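April 9, 2026

**Dolness begins gripper comparison**

The Dolness laboratory has begun comparing two-finger grippers from Fornine and Jullemard on its two-arm bench. Each model will complete 100 block placements on a printed grid, and results are due in May.

Camera positions will be reviewed in the same study.
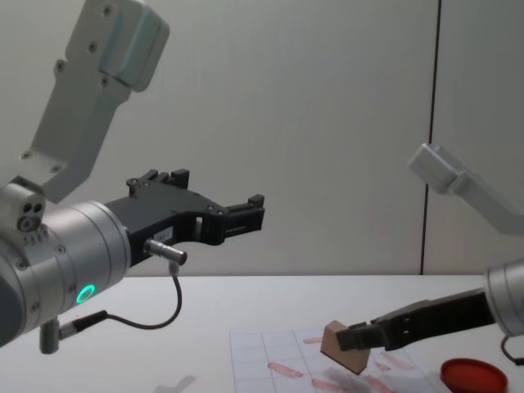
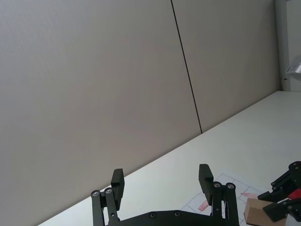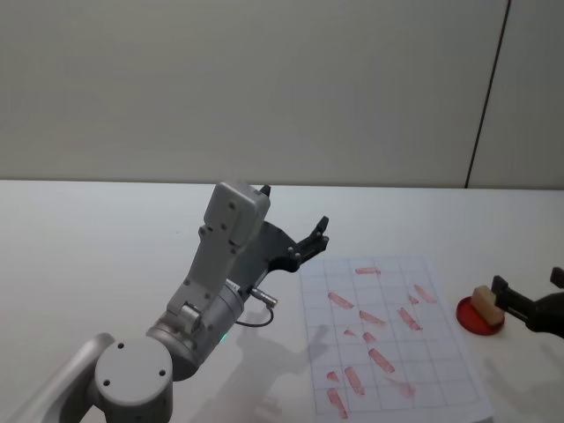 Two arms with black grippers at the grid sheet.

## Further information

Requests for the test plan should cite project number 597.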